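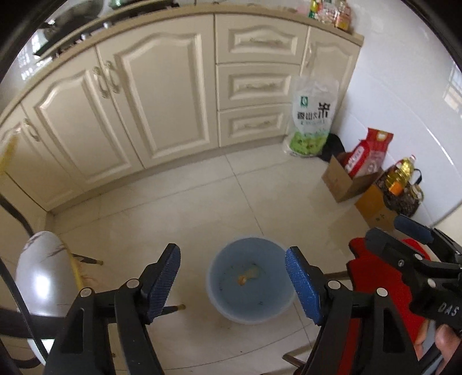
Ondex Quansah

I gave up my water meter denial in March, when the bill landed on the mat and I had to sit down on the stairs to read it. We'd gone over to a meter the year before (the previous owners had never bothered) and I had cheerfully assumed we were a low-use household. There are two of us and a cat! How much could we possibly be getting through?

Quite a lot, apparently. So I did what I always do when I feel guilty, and rang my aunt.

My aunt grew up in a house in Hita Lane where the water came on for a couple of hours in the morning and then went off again, and you filled everything you owned while you had the chance. Buckets, pans, the big basin, the kettle, the small basin that was only ever meant for feet. She's lived with perfectly good taps for most of her life now and she still can't walk past one that's dripping. She also can't pour water away without asking it whether it has anything left to give. Vegetable water goes on the tomatoes. The water from rinsing rice goes on the ferns, and the ferns, I have to say, are enormous.

Her advice to me was short. Get a basin and put it in the sink. That was it, really. I'd been expecting a system.

I bought one from Birix, the hardware shop at the bottom of our hill, where they stack them by the door with the mops and the ant powder. For the first week it drove me up the wall. I'd forget it was there, turn the tap on full and soak my jumper. But I did start noticing how long I left the tap running while I thought about something else – the radio, mostly – and by the second week I was washing up a whole supper's worth of plates in what I used to waste waiting for it to get hot.

Then I got a bit carried away. I put a bucket in the shower. I signed up for a water butt, 200 litres, second-hand from a man three streets away, and we rolled it home along the pavement at eight in the evening making the most appalling noise. It filled in one wet night and I stood at the back door in my dressing gown admiring it like a new car.

Has it made a difference? We've used 64 litres a day less between us, going by the meter, and the next bill was down by around £80, which paid for the butt and a fair few cakes. The shower bucket didn't last, mind you. I kicked it over twice and the second time it came through the ceiling.

My aunt came to stay in the summer and inspected the lot. She approved of the butt. She thought my basin was too small, and the next morning she walked down to Birix and bought me a bigger one.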